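The Yellow Thing

Darius Sakalauskas had promised his sister he would have the back room cleared by the end of June, and being a man who kept his promises slowly, he began with the smallest table. It was their aunt's old worktable from the house in Tirkwood, nearly 116 miles off, and everything that had ever sat on it had come along for the ride.

There was the wooden stand, to begin with. Their aunt had called it the Skimis, a word she never explained, and as children they had supposed every family had one. There was a dark blue book with a barcode sticker on the cover, which Darius had meant to return or read, he could no longer say which. And there was the yellow cloth, crumpled up the way it always was, and the white basket it was supposed to live in.

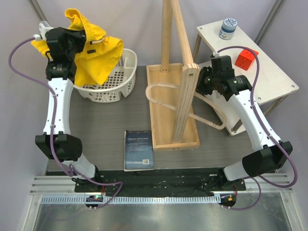 Photo: Lūse Story Pages

"Basket or stand?" his sister asked over the phone, because she liked to be consulted, even from Gotance.

"Basket," said Darius, and then he thought about it -- he thought about it for the length of a whole cup of tea -- and remembered their aunt coming in from the garden, shaking the rain off her shoulders and dropping whatever she had on over the Skimis as if it were an old friend with its arms out.

"She never once used the basket," he said.

"No," said his sister, and her voice went soft. "She never did, bless her."

So the cloth went over the stand, bunched up behind the front post and spilling out on both sides, one flap hanging limp like a tired ear, and Darius found he liked the room a good deal better for it.

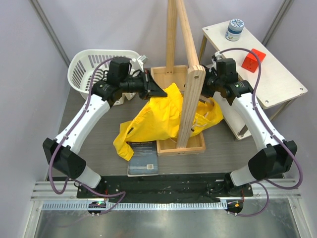

Two: The Book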